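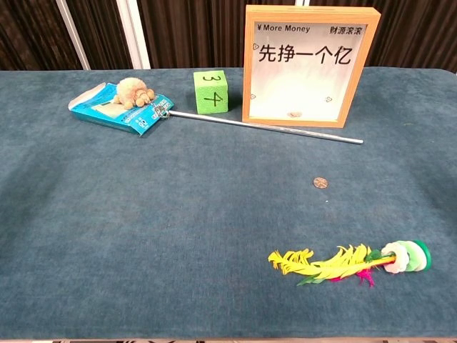 Soltemside Robotics Club: Tabletop Sorting, Project Report
Rafia Minhas and Maribeth Dumlao

1. What we set out to do

Our club wanted a sorter that could tell household clutter apart and decide where each thing goes. We named it Domov. The starting point was a claim in our own proposal, which Maribeth and I both signed, that a small model trained on 1000 pictures would handle "any common object." I no longer think that sentence should have been in there.

2. Objects

We wanted things that differ in size, stiffness and shine. The test set included a plush turtle, a green foam die, a coin, a feather toy with a weighted base, and a wooden frame that doubles as a coin bank. The carpeted table stayed the same throughout, and that probably flattered our results.

3. Results

Out of 1000 test pictures, Domov gave the right label in 808. That sounds fine until you split it up. The turtle and the die did most of the work. The coin was the weak spot - a small copper disc lying flat on carpet is easy to lose, and a second coin behind the glass of the frame made things worse. Domov kept wanting to sort it separately.

The feather toy was labeled correctly more often than I expected. I suspect the model learned "bright yellow" and stopped there. Maribeth disagrees, but we have no test that would settle it.

4. Problems

We found 7 mislabeled pictures in the training folder after the final run. Fixing them and retraining did not change the score enough to mention. Lighting was never varied.

5. Next steps

Swap the table surface, add a second yellow object, and run the whole test again before anyone talks about picking things up.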